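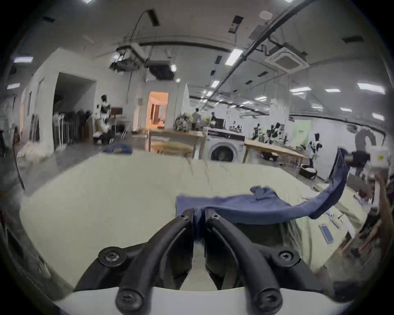
The Shirt That Would Not Lie Down

By the time anyone at Praltik thought to look at the log, it had been folding the same shirt for 22 minutes.

Folding is a generous word. The system, which the company calls Pyo, would pick up a sleeve, consider it, lay it across the chest, and declare itself unhappy. Then it would pick up the sleeve again. It had no way of getting bored and no rule telling it to stop, so it went on with a patience most parents would envy until the collar seam gave out and a loose thread wound itself neatly into the left gripper.

That was when the alarm went off. It was the wrong alarm. The screen said the table was out of reach.

"We spent the morning measuring a table," says İlker Tokgöz, who runs the garment work and has the weary good manners of a man who has explained laundry to investors. "The table was fine. It's a very good table."

Cloth has been humbling roboticists for decades. A box stays a box when you lift it. A shirt becomes a rope, then a bag, then something like a jellyfish, and a machine that knew exactly where the cuff was a second ago now has to start over. The usual cure is to have people do the job by hand, holding the same kind of grippers the robot will use, with a camera riding along on each one. Pinch, lift, spread, lay flat. Do that enough and the machine starts to pick up the idea.

Praltik had done it 1,827 times for the release that failed. What went wrong, Tokgöz's group eventually worked out, was tidiness. Somebody had gone through the recordings in August and thrown out the ugly ones: the dropped hems, the fumbled second grabs, the twisted sleeves that had to be shaken out and tried again. What remained was 1,416 lovely folds. Pyo learned from these that shirts go well. When one went badly, it had nothing to fall back on except its first move, so it made its first move, and made it again.

The safety side was less charming. The fingers are supposed to let go when the pull on them climbs past a limit. With the thread wrapped around the mount, they opened on command and the shirt stayed put, and the software took the open fingers as proof that the shirt was gone. It then drove the arm outward for a fresh start, towing the garment and, for a moment, the drying rack it had snagged.

No one was hurt. A technician had been standing in that spot before lunch, and Tokgöz brings this up twice without being asked.

The fixes are dull, and he is proud of them. The arms now check whether anything is still hanging from the fingers before they move off. After 2 failed attempts at the same fold, Pyo has to put the garment down and call for a human. The ugly recordings went back in, and the people doing new ones have been told to fumble as they normally would – an instruction that made them so self-conscious that for a while they hardly fumbled at all.

Halent, a hotel laundry supplier that had been due to take the first machines, has pushed its trial back. Collent, which makes the grippers, sent a redesigned mount with a smooth collar where thread can't catch, along with an invoice that caught several people by surprise.

The shirt is still around. Someone pinned it to the wall by the kettle, one sleeve a good deal longer than the other. Tokgöz would like it taken down before the Halent people visit, and has asked for this in writing.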